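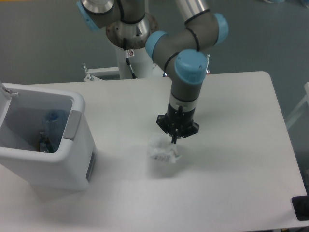
Tamara Ciobanu would have the soft-waste class dropped from the Gisdale round altogether, on the grounds that a rigid bottle can be specified and a wrapper cannot. Her note to the club list was discussed at length on Wednesday, and the decision was to keep the class and change the way it is scored.

The sorting task is now in its second term. A crumpled item is placed on the white table under the gripper and the arm has to pick it up and release it over the bin at the left. Rigid items have given little difficulty. Crumpled film and paper remain the weak point, and most of the term has gone into them.

The present baseline is as follows. Over 215 logged attempts on soft items, 66 ended without a grasp. Iulian Nistor has sorted these by cause. The larger group are height errors: the fingers close above the material because the depth estimate is taken from the highest fold, which collapses on contact. The smaller group are centring errors on translucent film, where the segmentation returns only the printed portion of the wrapper and treats the remainder as table. A pale item on a pale tabletop is close to the worst case for the colour threshold inherited from last year's code, and that threshold has been retired.

Its replacement is a small segmentation model trained on the club's own labelled set, currently 3,956 images. Labelling was shared among the Year 11 and Year 12 members using the Zamfir annotation tool. Anyone still holding an unmerged batch should push it before the next session, with the class names in lower case. Two batches arrived with "Film" and "film" as separate categories and had to be corrected by hand.

On the motion side, the approach has been split into two stages. The arm descends at normal speed to a hover height, then at reduced speed until the fingers reach the table offset. The offset is stored in the tool configuration and must be re-measured whenever the fingers are changed. Elínborg Kirkegaard has written a short procedure for this and it is pinned in the club channel. Please do not edit the offset in the main script – the value there is overwritten at start-up.

Scoring at Gisdale will follow the revised sheet. A soft item released into the bin earns full marks, a grasp followed by a drop on the tabletop earns half, and a second attempt on the same item is permitted without penalty provided the arm returns to its home position first. The Premmont team has asked for the same rule to apply to rigid items. We have no objection.

The workshop opens at 3.30 pm as usual. Members who have not completed the emergency stop induction may work on code and labelling but may not run the arm.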